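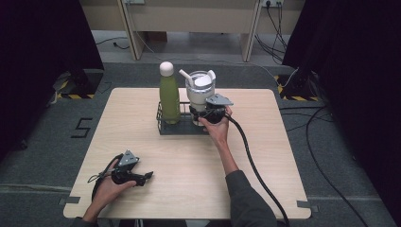

Small wire rack for water bottles on the table: worth keeping, or just more clutter?

Asked by tristach_mom, October 26, 2026

Hi everybody! I've been reading this board for ages and finally have something to ask. We moved into a smaller place in Sterthorpe back in March, and since then one square table has been doing the work of a dining table, a homework desk and a place to drop everything on the way in. It's a nice light wood and I'd love to actually see it once in a while.

The worst offenders are the drink bottles. My husband has a tall skinny one that goes over if you so much as breathe on it, and I have one of those insulated tumblers with a straw and a handle that takes up twice the room you'd think. I picked up a little black wire rack to keep them together (it was in the bargain bin at Kingate, and I'm a sucker for a bargain bin) and for a week it was wonderful. Then I started noticing little scuffs on the wood where the rack gets pushed back and forth, and yesterday there was a damp ring under it as well.

So my question is really in two parts. Is there a way to use a wire rack on a wood table without wrecking the top? And does anyone have a good system for where the bottles should live the rest of the time? The table is 40 inches across, so there's not a lot of room to play with, and my counters are already spoken for by the coffee things. Thank you in advance, you've all helped me so much already just by my reading along.

3 answers

Answer from Rónán Mac Mathúna (marked as most helpful)

Welcome, and what a good question! I refinished tables for a living for 13 years before my knees gave out, so you've landed in my favorite subject and I'll try to keep it short, which my wife will tell you I'm no good at.

Wire racks are fine on wood as long as the wire never touches it. Turn yours over and have a look at the underside. Very often there are little ends where the wire was welded, and those will be doing your scuffing. Get a sheet of the stick-on felt pads, the small round ones, and put one under each corner. If the wire is too thin for a pad to hold, slit a bit of clear aquarium tubing lengthwise and snap it on along the bottom edge. It looks better than it sounds and you can get it at any pet store for next to nothing.

For the damp ring you want something between the rack and the table that can hold a few drips. I'd use a cork mat cut a little bigger than the rack. Lift it when you wipe down the table and let it dry on its edge, or the water just sits under there and you're back where you started. If the ring you have now is white, that's moisture in the finish, and it may well fade by itself over a few days. Give it that chance before you go rubbing anything on it. If it's dark, the water has gone down into the wood and that's a bigger job, so come back and tell us.

One more thing about loading it. Put the tall bottle in first, and hold the rack with your other hand when you lift the tumbler out. A handle loves to catch on a wire, and then the whole lot comes with it. I've mopped up after that one more than once.
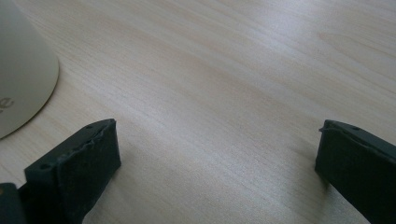

What should I wipe a light wood table with every day?

A soft cloth wrung out in warm water with a drop of dish soap, going along the grain, and then a dry cloth right after. Skip the spray polishes on a table you eat at. They build up, and on pale wood the buildup goes a bit yellow in the end. I do ours after supper and it takes less time than finding the cloth.

Hope some of that is useful. Good luck with the new place!

Answer from LorcanO

we just have a rule, no bottles on the table overnight. they go in the fridge door. works most of the time

Answer from Moriarty_8

I second the cork mat! We had the same trouble and I went a slightly different way, in case it helps. I moved our rack off the table altogether and onto a low shelf by the back door, next to the shoes, so everybody grabs a bottle on the way out and drops it off on the way in. It took the kids a while to get used to it (and me longer, if I'm telling the truth) but the table stays so much clearer now. You do want to empty the bottles first, mind. I found one back there that had been full of milk, and I'll leave it at that.

If you don't have a shelf, a shallow tray on top of the fridge would do, provided everyone in the house can reach it. Ours can't.

Comment from tristach_mom

Thank you all so much! The ring is white, so I'm leaving it be for now, and the felt pads are on my list. Rónán, does the tubing come in black?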